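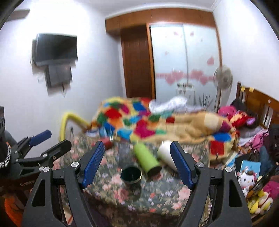
Home | News | Projects | Minutes | Contact

Posted in: Internal / Systems & Training

December, by Skye Cairns

Minutes, Lomum mail migration working group

Started 10:05, five minutes having been spent on finding out who had the meeting link. It was in the old mail system.

1. Last minutes. Approved without anyone admitting to having read them.

2. Mailbox move. Of 3,424 mailboxes, 775 are now on Fitix. Irnia, our contractor, calls this "on plan." Asked which plan, they shared a slide. The slide had a different start month on it. Irnia to send the current plan.

3. Shared calendars. Room bookings came across one hour early for the Tan office. Tan staff have been turning up to meetings an hour early, and two managers asked if we could leave it that way. We can't. Fix goes in overnight, once the 11 recurring bookings with no owner have been claimed or deleted.

4. Training. 994 people have opened the first lesson. The number who finished it was requested and will be brought next time. Lesson two is still 40 slides long. Skye offered to cut it to 12, and was thanked warmly by everyone except the person who wrote it.

5. Old archive. Legal wants everything kept. Finance wants the server off by spring. Both were invited today and both sent regrets, in separate emails, one of which bounced. Carried over for the third time.

6. Help desk. Most tickets are still passwords. The second largest group is people asking where their folders went. They are under "More." Agreed to put that in the login message, in bold.

7. Any other business. Request to change the default font. Declined.

Actions: Irnia, current plan. Skye, lesson two and login message. Legal and Finance, to talk to each other.

Closed 11:20. Next meeting same time, link to be sent from both systems.

Previous | Next | Back to all minutes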